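Kang two-arm cloth folding policy, research release

Learned folding controller for a pair of small tabletop arms. Input is one overhead view and one wrist view per arm.

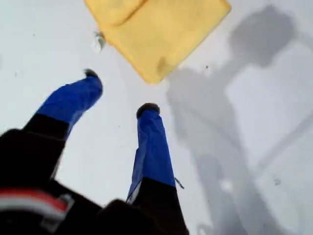 Waremport Manipulation Group / Research Equipment

The policy was trained on 1,207 teleoperated folds, with 55 held back for testing. Actions are predicted in chunks of up to 30 steps. Both arms share one network; separate networks collided more often near the center of the table.
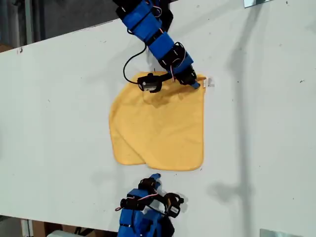

Chunk length had more effect than network size. Short chunks made the grippers hesitate at the cloth edge and lose the corner. The release contains weights, calibration scripts and logs from 572 runs.

Contact: Suqin Liao (hardware), Kaiwen Fu (training code)
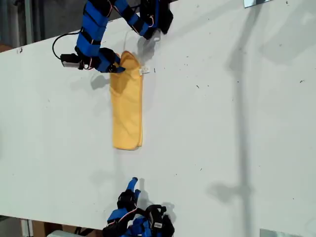 Upper gripper holding one end of the folded yellow cloth.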